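社区食物共享与营养教育项目 阶段进展报告

报送:Perkow 基金会项目部
执行单位:Dankwa 社区厨房
项目地点:Gorenville 东区及河岸片区
填报人:Qistina Sopacua
报告日期:2021年1月

一、本期工作概况

本期工作仍围绕三块展开:余量食材的回收与分发、家庭烹饪课、独居老人送餐。受冬季气温和聚集人数限制的影响,烹饪课改为小班,送餐量比上一期增加,回收分发基本按计划进行。

与上一份报告相比,主要变化有两处。一是河岸片区的分发点从教堂侧厅搬到了旧邮局一层,新地点有独立的后门,货车可以直接倒到门口,卸货时间明显缩短。二是与 Jevis 批发市场签订了书面协议,对方每周两次提供品相不佳但可食用的蔬菜和根茎类,不再像以前那样靠电话临时通知。

二、余量食材回收与分发

本期登记领取食材的家庭维持在1,000户的目标线上。东区的领取人以带孩子的家庭为主,河岸片区则以退休人员居多,两处对食材的需求差别较大。东区的土豆、洋葱、胡萝卜几乎每次都能发完,河岸片区的领取人更愿意要叶菜、豆腐和小包装的米。从十二月起,我们在装车前就按片区分开配货,退回仓库的数量随之下降。

面包的回收情况不理想。合作的两家面包房中有一家缩短了营业时间,打烊后的余量很少,专门派车去取不划算。目前的做法是请店家把余量冷冻起来,每周集中取一次。冷冻面包的接受度尚可,但需要在包装上写清楚解冻方法,这项工作暂时由仓库人员手写完成,下期准备印成贴纸。

仓库冷柜在十二月中旬出过一次故障,压缩机停转一夜。当时柜内以奶制品为主,全部按规定销毁,损失已计入附表。维修由设备供应商承担,之后加装了温度报警器,费用从本期的设备维护科目列支,没有超出预算。

三、家庭烹饪课

课程原定每班20人,本期降为每班5人,场次相应增加。由于老师的课时费按场次结算,这一科目的支出比预算高,差额已用未使用的场地租金抵补。调整后的预算表随本报告一并提交,请基金会确认。

课程内容做了简化。原来的教案每次教两道菜,加上营养知识讲解,学员普遍反映来不及记。现在每次只做一道主菜,讲解部分印成单页带回家。反响较好的是根茎蔬菜炖汤和隔夜米饭的几种做法,反响一般的是全麦面点,主要原因是不少家庭没有烤箱。下期将把面点课改为平底锅饼类。

单页上的用量过去写“一碗”“一把”,各家的碗大小不一,学员回家后做出来的味道和课上有出入。从本期起,所有用量统一改为克,同时保留原来的说法作对照。老师上课时也会请学员先凭手感估一次,再放到秤上看读数。这个环节花的时间不多,年纪大的学员对它兴趣很高。

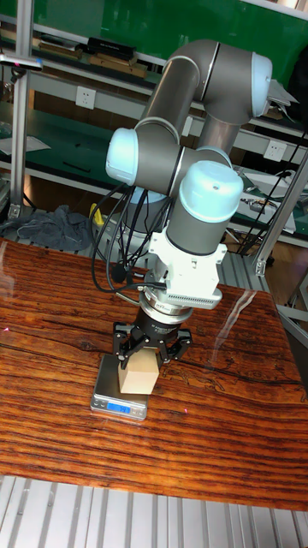 图1 木桌上的小型电子秤

四、独居老人送餐

本期送餐名单上有30位老人,其中多数住在河岸片区没有电梯的旧楼里。送餐时间固定在中午,餐盒放在门口的凳子上,按铃后退开,等老人开门取走再离开。有几位老人听力不好,改为先打电话再上门。

餐食方面,低盐餐的需求比预想的多。厨房原来只备一种汤底,现在分成两锅,低盐的一锅最后由厨师单独调味。餐盒颜色也作了区分,避免装错。一月初仍发生过一次送错餐的情况,家属当天来电告知,我们当即补送,并在出车前增加了一道核对。

五、存在的问题

1. 货车只有一辆,东区和河岸片区的分发日不能重合。遇到 Jevis 方面临时提前供货,只能借用合作单位的车辆,油费由我方承担。
2. 旧邮局一层的供暖不足,领取人排队时较冷。房东同意更换门封条,暖气改造尚无答复。
3. 烹饪课报名以电话为主,占线情况较多,有人打了几次才打通。

六、下期安排

继续小班授课,视防疫规定决定何时恢复原班额。面点课新教案在开课前完成试做。与第二家批发商商谈豆制品供应。八月前完成领取家庭的回访,回访问卷草稿将先送基金会征求意见。

附表:经费支出明细、设备损失清单、调整后预算表。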